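Dekex Wall Rail Kit, four months on

We rent a long, narrow room at the back of the building and the lease says no more than a handful of holes in the walls. I wanted to be able to move pictures without drilling again every time, so in May I bought the Dekex rail kit from Cornden. It cost $200 for 7 meters of rail, the clips, the cords and the hooks.

What you get

The rail comes in shorter lengths that join with a metal pin. The pins were tight and two needed a tap with a mallet. Clips go up first, then the rail snaps on from above. The leaflet has drawings only, and the one for the end caps is upside down. The cords are clear nylon. Steel cable costs extra, and I would get it if you hang anything with a heavy frame.

Putting it up

It took me most of a Thursday. Half of that was marking the line. Old plaster is rarely flat, and on the bumpy stretches the clips want a thin washer behind them or the rail bows. Dekex does not include washers. I used ones from a jar in the garage.

Hanging and moving pictures

Sliding a cord along the rail is easy. Getting the height right takes longer – the hooks grip with a small screw, and they slip a little on nylon until you turn it hard. Landscapes and other wide pictures need two cords to stay level. Small upright frames are fine on one.

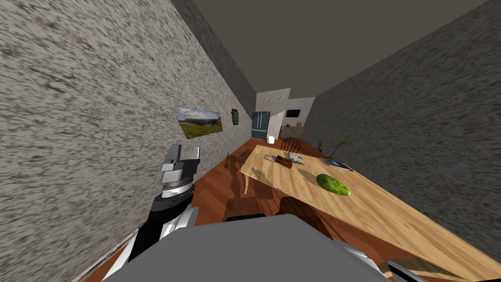

Compared with the Soritz

I had the Soritz rail in my last place. It was cheaper and the hooks held better, but the rail was deeper and collected dust. The Dekex sits closer to the wall and can be painted. Mine took two coats of ordinary wall paint.

Would I buy it again

Yes, with the steel cable. Order spare hooks at the same time, as Cornden was out of them when I went back. I give it 4 out of 5.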